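Checklists for robots, and who reads them

Print | E-mail

The sorting bench at Plemell has a rule sheet that runs to 6 pages, and the engineer who looks after it would like it to be two. We met at the bench to talk about Wullness, the good practice guide that small automation shops are being urged to adopt. I had read all 162 clauses. The engineer, who asked not to be named, had read them twice and was less impressed the second time.

"Most of it is about paperwork," the engineer said. "You record that you recorded something. I want to know what the fingers are allowed to touch."
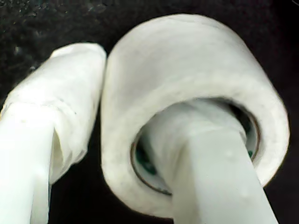

Pliltine staff writer

October 15, 2023

Grip is where the guide is thinnest. It asks for "a suitable hold" and leaves it there. A roll of tape can be pinched from the outside, or a finger can go through the core, and the two holds fail in different ways. "Suitable to whom?" the engineer asked. "An auditor will tick that box for either one."

Finger coverings get a single line, telling shops to keep them "in good order." I asked whether the bench had a better rule. It does, on paper: check the covering before each run, replace it if it has shifted, write down which finger. Do people follow it? "In December they did, because we had visitors."

The guide does better on shared space. It wants a written order of movement for two arms working over one tray, and a stop that works on both. The engineer agrees with that part — grudgingly — but notes that it says nothing about soft packaging, where a hold can look fine and still crush what's inside.

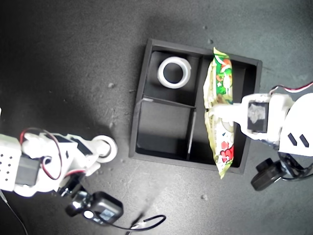
Bettencourt takes the other side, writing to us that a loose standard is still better than none, and that shops left to make their own rules tend to make them after something breaks.

I put that to the engineer, who shrugged. "Fine. Then test it. Take 3 shops that signed up and 3 that didn't, and show me the damage logs." No such comparison appears in the guide, and I couldn't find one elsewhere. Until there is one, the bench will keep its own sheet. The engineer has already crossed out page four.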